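Kitchen Notes: Are the new trays any better than the old ones?

Regular readers will know how I feel about anything sold with the word "system" in it. So when Irina Buzatu told us in May that the Kenside kitchen was trading its mixed pile of serving pans for a matched set of stainless trays from Clillach, I asked to see them before the invoice was paid. I was too late for that, but I did get a Monday morning with them.

The pitch goes like this. Every tray has long ridges pressed into it, and the ridges are supposed to keep the metal from bowing when it's loaded. The rims are rounded so they can be wiped in one pass. The price per tray is higher than what we paid Weerakoon for the last batch, and Clillach says the difference comes back to you in trays you don't have to replace. They always say that. I have a drawer full of brochures that say that.

I'll give them the finish. The brushed metal takes the light well, and the corners are rounded, with no tight seam for last week's gravy to settle into. Whether it still looks like that after a winter of steel wool is another question, and Clillach's literature is silent on steel wool. 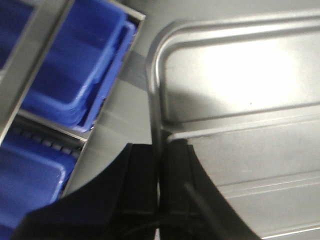 What the ridges are for

Bogdan Ursu has worked the hot line for years and he likes the ridges. His argument is that a flat-bottomed tray pops and flexes when you carry it full, and a ribbed one doesn't. Fine. But a ribbed bottom also gives rice and egg something to hang on to, and I've scraped enough of both to have an opinion. I asked the Clillach rep whether anyone had timed the washing of a ribbed tray against a flat one. She said she would get back to me. I'm still waiting.

There is also the matter of sizes. The order came to 203 trays, which is already odd, because the purchase request said 200. Maricica Manole went through the paperwork and thinks the extra three are a shipping sample that got billed by mistake. Of the total, 33 are the shallow kind meant for cold items, and the rest are split among sizes that look alike on a shelf and aren't. Put the wrong one over the wrong opening and it drops in or sits crooked. The old pans had the same problem, to be fair, but by now everyone knew which old pan went where, mostly by its dents.

My other complaint is with the counters themselves. A tray is only as clean as the metal it sits against, and no supplier is going to sell you a wiped rail.

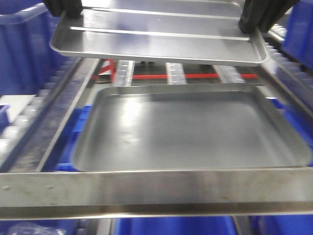

If we're going to spend real money on matched trays, somebody needs to set aside time each week for the channels and edges around them. Grime in a channel gets onto a rim, and from the rim it gets onto a sleeve or a serving spoon. I raised this with Leopold Aigner, who draws up the cleaning rota, and he pointed out that the rails were on the rota already. I said that being on the rota and being clean were two separate conditions. We left it there, on decent terms.

He did agree to a change I've wanted for a long time, and the channels will now get a stiff brush along with the cloth. The cloth rides over the top of whatever is down there and comes away looking virtuous.

Scratches are the other thing I went looking for. The rep told us light scuffing is cosmetic and "settles into the finish." I'm willing to believe the first half. A brushed surface does hide fine marks better than a polished one, so they may not bother anyone at serving distance. Up close is where I tend to stand, though, and a shiny tray on a brochure is a long way from one that spends its life being stacked and pulled apart.

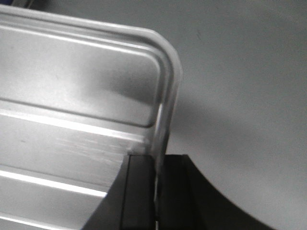

Where this leaves us

Hanne Pelkonen wants to keep the old Zeltar pans in the back as spares, and I'm with her. Until the new ones have been through a full season of banquets, I wouldn't send anything to scrap. Irina would like the shelf space back, and has said so more than once.

For now, please do the following if you use the kitchen. Stack like with like, shallow trays in their own pile. Don't use the metal scraper on the ribs; soak first and use the nylon one. If a tray rocks when you set it down on a flat counter, put it aside for Maricica, who is keeping track of any that came to us warped. So far she has 2, and Clillach has been asked to take them back.

I'll report again once I have the washing times. If the rep doesn't send them, Bogdan and I will do it ourselves with a kitchen timer and a pan of scrambled eggs.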